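Tergate Rally Stage Times - README

Hi, and thanks for stopping by! I put this dataset together because I got tired of losing arguments about stage times with my cousin, and it grew into something other people started asking me for. It covers the Tergate Rally, a gravel event run every July on the forest and quarry roads between Tekau and Gallel. If you've never heard of it, don't worry, most people outside the valley haven't.

What's in it

There are 1,196 rows in stage_times.csv. One row is one car on one stage. If a crew started a stage and didn't finish it, they still get a row, with the time left blank and a short code in the status column. I went back and forth on that (my first version dropped them all) but retirements are half the fun of a gravel rally and I wanted them in.

The columns:

year - the year of the event
stage_no - as printed in the road book
stage_name - my spelling, see the notes further down
car_no - the door number, kept as text
driver, codriver - surname first
class - the class the car was entered in, even if it was moved later
time_s - stage time in seconds, one decimal place
penalty_s - penalties in seconds, kept apart from the stage time
status - OK, DNF, DNS, OTL (over time limit) or NOT (notional time)

There's a second, much smaller file called stages.csv with the length and surface of every stage. Join them on year and stage_no together, please! Stage numbers move around from one year to the next, and joining on the number alone will give you a Zervas quarry stage with a Gallel forest length and some very heroic average speeds.

Where the times come from

Mostly from the printed results sheets that used to get pinned up at service. I typed those in by hand over one winter, and Syahrul Kwok, who co-drove on the event for years and kept every time card he ever got, checked his own crews against my typing. He found 19 mistakes. All fixed, and I'm still a bit embarrassed about the one where I gave a hatchback the outright win on Zervas.

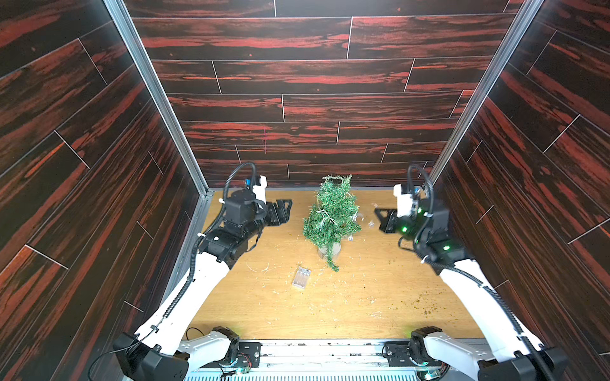 The later years came as spreadsheets from the organizers, so they're a lot cleaner. Those have tenths of a second all the way through. The older sheets only went to whole seconds for some stages, and in those cases I wrote .0 and left it there - so please don't go reading anything into a tie.

Things that will trip you up

Notional times. When a stage gets stopped, the crews stuck behind the blockage are given a time by the clerk of the course. They're marked NOT and they count toward the final result, but leave them out if you're looking at pace.

Spelling. Gallel North shows up as Gallel Nth, N. Gallel and once as Galell. I settled on Gallel North everywhere.

The short year. One event lost its whole second leg to flooding and only 5 stages counted. It looks like missing data. It isn't, that's all there was.

Car numbers. Number 20 was used by two different cars in the same year after a late withdrawal. Go by the driver's name for that one.

What I haven't done

No split times, no weather, no tire choices. I'd love to add road position one day, since running first over loose gravel costs you a ton of time, but the start orders for the early years seem to be gone. If you have an old set in a drawer, please write to me!

Using it

Do whatever you like with it. A mention is nice if you publish something. The last round of corrections went in on 23rd February, and the changes are listed in changes.txt with the old value next to the new one. If you spot an error, send me the year, the stage and the car number, and a photo of the sheet if you've got one.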